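Corkow College is cutting its evening courses from 17 to four this January, and I think the decision is a mistake.

The college says enrolment is down. It is, but fees went up by £75 a term in the same period, and the last bus to Hosel now leaves before most classes finish. People who work all day can't study at two in the afternoon.
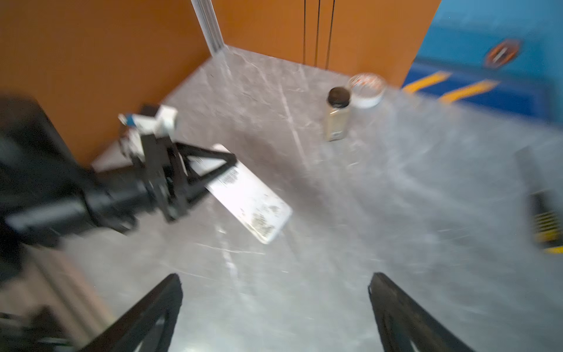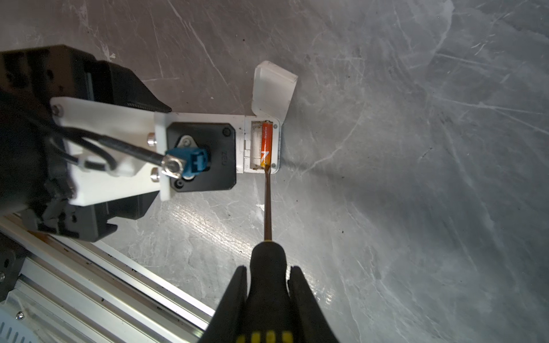
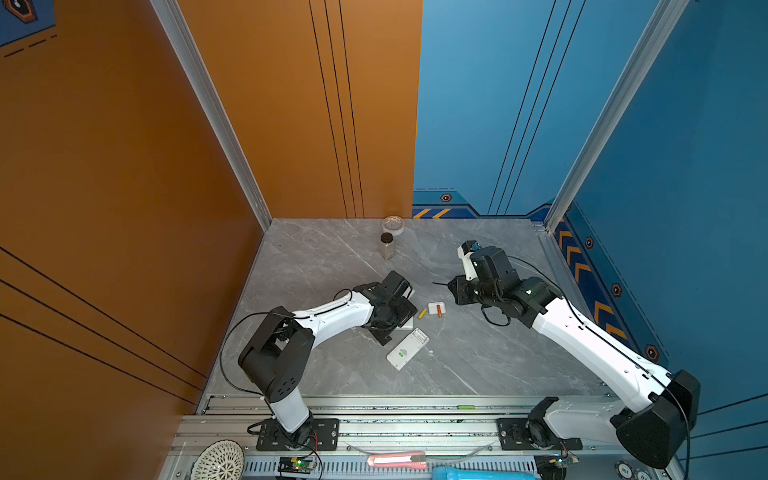
By Birdie Villanueva
2 January 2025

I took bookkeeping there at night while working in a bakery. It got me my next job. Several people in my class had left school with very little, and they were the ones who never missed a week.

Last year 308 adults signed up for an evening course — fewer than before, yet hardly a handful. The college should freeze the fee for a year, start classes half an hour earlier and talk to the bus company. If numbers still fall after that, I will accept the cuts.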